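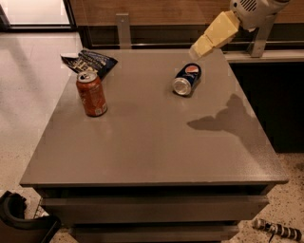

Chapter 5

When the Grasp Fails: Faults in Small-Object Handling

Before you start this chapter you should be comfortable with the control loop from Chapter 3 and with the difference between a commanded position and a measured one. Most of what follows depends on that difference.

5.1 A fault that did not look like a fault

A service robot at the Harnberg test kitchen was given a simple job. It had to pick up drink cans from a low cabinet top, one at a time, and put them in a bin to its right. The arm was a light seven-joint model with a two-finger gripper. The software came from a small integrator, Sernico, and had been used on two earlier projects with boxes and bottles.

The job ran well for most of a working day. In the afternoon a technician noticed that the log and the cabinet did not agree. According to the log, the last can had been picked up and dropped in the bin. The can was still on the cabinet, lying on its side a short distance from where it had been placed. The robot had carried nothing to the bin, opened its fingers over it, and recorded a success.

No alarm had sounded. The arm had not hit anything, no joint had gone over its limit, and the emergency stop had not been pressed. If the technician had been out of the room, the robot would have gone on to the next item with one error behind it and no record of it.

Engineers call this a silent failure. The machine does the wrong thing and reports that it did the right thing. A loud failure, such as a stalled motor or a tripped safety stop, costs time. A silent failure costs time too, but it also spoils the records people use to decide whether the machine can be trusted.

5.2 What the log showed

The log for that run held 1433 lines. The part that matters here is short:

Gripper commanded to close
Gripper motion ended
Grasp flag set to TRUE
Arm commanded to lift
Arm at lift height
Arm commanded to bin

Look at the second and third lines. The software set the grasp flag as soon as the fingers stopped moving. It did not ask why they had stopped. Fingers stop for at least three reasons: they have met an object, they have met each other, or the motor has timed out. The Sernico code treated all of these the same way.

On the earlier projects this had not mattered much. The boxes were wide and square, and they sat in a fixture that held them in place. If the arm got to the right spot, the box was there. The check was weak, but the fixture made up for it.

A can on an open surface has no fixture. Standing up, it is stable enough to be gripped from the side if both fingers reach it at close to the same moment. If one finger gets there first, the can tips. Once it is on its side it can roll, and it has a different height, a different outline from above and a different best angle for the gripper. A plan made for a standing can is no longer any use.

5.3 Finding the cause

The first explanation offered was that the camera had given a bad position. This is a common first guess, and it was partly true. When the team checked, the position estimate for the can was off to one side. The error was small. It was enough for the left finger to make contact early.

They then asked why the estimate was off. The robot located objects with a camera mounted high on its body, looking down at the cabinet. By the time the gripper was close to a can, the arm was between the light and the work surface and threw a large shadow across it. The vision software had been tuned with the arm parked out of the way. With the arm in place, the edge of the shadow was sometimes taken for the edge of the can, and the estimate shifted toward it.

So there was a chain of causes:

1. The arm cast a shadow on the surface during the approach.
2. The vision software read part of the shadow edge as part of the object.
3. The position estimate moved to one side.
4. One finger touched the can before the other and tipped it.
5. The fingers closed on air and stopped.
6. The software took the stop as a grasp.

Each step was needed for the final result. Remove the shadow and the can is probably picked up. Keep the shadow but add a proper grasp check, and the can still falls, but the robot knows it. It can stop, look again and make a new plan.

This is worth keeping in mind when you read fault reports. A report that names a single cause has often stopped looking too early. The Harnberg team's first report said "vision error" and closed the matter. The second report, written after the same fault came back, listed all six steps.

5.4 Why the safety system did not help

Students often ask why the robot's safety system let this happen. The answer is that the safety system was not built to prevent it. It was there to protect people and the arm itself. It watched joint speed, joint torque and the stop button. A can that tips over does not push back hard enough to trip a torque limit, and it should not. If the limit were set that low, the arm would stop every time it lifted its own weight quickly.

Keep two terms apart from here on:

Safety function: a part of the system whose job is to prevent harm to people.

Task monitor: a part of the system whose job is to detect that the work is not going as planned.

A robot can have a sound safety function and a poor task monitor. The Harnberg robot did. The two can also affect each other. A dropped can may roll off the edge of a cabinet and end up on the floor, where someone may step on it. If it is full, it may leak near a drawer or a power cable. A task fault that goes unnoticed can turn into a safety matter later, away from the arm and after the arm has moved on.

5.5 Three checks for a grasp

The fix had two parts. The lighting was changed so that the shadow fell away from the objects, and the grasp check was rewritten. The second part is the one you will use most, so we set it out in some detail.

Width check. After the fingers stop, read the gap between them. A standard can gripped around its body gives a gap close to the can's diameter. A gap near zero means the fingers have met. A gap much wider than expected means they have stopped early, perhaps on something else. This check needs only the gripper's own position sensor.

Force check. Read the motor current while the fingers are holding. Fingers pressing on an object draw a steady current. On its own this is not a reliable check, as fingers pressing on each other draw current too. It works well alongside the width check.

Lift check. Raise the gripper a short distance and repeat the first two checks. Then compare the load on the arm before and after. For an empty can the change may be too small to measure, and in that case a second look with the camera is better. If the object is still on the surface, the grasp has failed, whatever the fingers report.

The team tested the new code on 1000 attempts with a mix of full cans, empty cans and light bags. The robot failed to pick up the object on 93 of them. Every one of those 93 was caught by at least one check and logged as a failure.

Read that result carefully. The new code did not make the robot much better at picking things up. The failure rate after the lighting change was still higher than the team wanted, mostly on account of the bags, which fold and slide when a finger touches them. What improved was the log. Someone reading it could now tell what had happened.

5.6 What to do after a failed grasp

Detecting the failure is half of the work. The robot also needs a rule for what comes next. Three rules are in common use.

Retry in place. The fingers open, close again and repeat the checks. This is quick, but it makes sense only if the object has not moved. With cans it usually makes things worse, and a second push can send the can over the edge.

Back off and look again. The arm moves clear of the surface, the camera takes a new view, and a new plan is made. This is slower – often several seconds per attempt – and it is the rule the Harnberg team chose.

Stop and call a person. The arm holds its position and asks for help. Use this when the object is fragile or hot, or when the second look cannot find it at all. An object that has vanished from the work surface has gone somewhere, and the arm should not move until someone knows where.

Most working systems combine the last two, with a limit on the number of retries. The Hallberg warehouse case in Section 5.9 shows a system with no such limit. The Yen packing line, in Section 5.10, shows a limit set so low that operators switched it off.

Key terms in this chapter

silent failure, loud failure, grasp flag, safety function, task monitor, width check, force check, lift check, retry limit

Before you go on

Take a gripper in your own lab and write down every reason its fingers might stop moving. For each reason, note which sensor reading would tell it apart from the others. Some pairs will look the same on every sensor you have. Mark these and bring the list with you to Section 5.7, where we add a sensor at the fingertip.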